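Stretching Before Bed

Jan 30, 2025

I started stretching at night in September, after a long stretch of desk work left my hips so tight that getting out of the car took planning. I had tried a morning routine before and dropped it both times. Evenings have stuck.

The routine takes 20 minutes. I do a hip flexor stretch on each side, then hamstrings with a strap, then I lie on the floor with my legs up the wall. I hold each one for 90 seconds. The instructor at Urolari, where I take a class when I can, says shorter holds are fine too, but I like having time to settle in.

I keep my mat folded on a shelf in the laundry room, next to the strap. Some nights I start a load first and stretch while it runs.
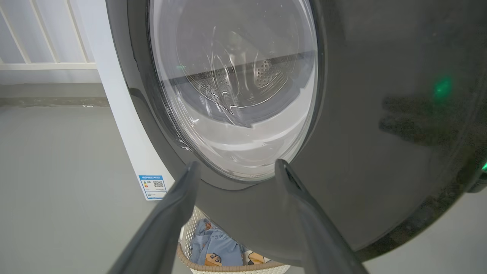 The washer, door shut.

My hamstrings changed first. I can reach my toes now with a small bend in my knees. My hips are slower, and the left one still complains if I skip two nights in a row.

I bought a Brestix foam roller and used it for 2 weeks. It was too firm for me, so it went to my sister. A rolled towel does the job under my calves.

I don't stretch right after a hard run anymore. I walk home, eat, shower and wait until later. Next I want to add something for my shoulders, probably the doorway stretch, and see if I can keep it up through spring.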